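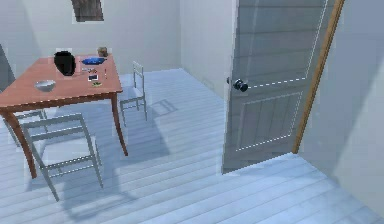 **Unit 9: Can a machine clear the table yet?**
Notes by Hazem Berrada, 2 Aug 2020

Clearing a table is at least four jobs: find the objects, decide where each one goes, pick it up, put it down somewhere else. Most published demos cover the last two and have a person do the rest.

Terms for this unit:

- *Pick success*: the object leaves the surface and stays held for the whole move.
- *Task success*: every object ends up where it belongs. One miss fails the run.

Bowls are usually gripped at the rim. Flat things, such as a phone, are harder, as a two-finger hand has little to close on. Shiny metal upsets many depth sensors.

The Drolgate trials (Vandenberghe's group, January) logged 641 picks in simulation and 223 on a real arm. Pick success was high in both. Task success on the real arm fell below 60 percent, mostly from flat objects and bad guesses about where things go.

So for tables the answer is "partly." Shop-floor sorting does better, with fixed bins and known parts.

**Before next class:** read Dewulf, section 2. Write one page on which failures a better gripper would fix.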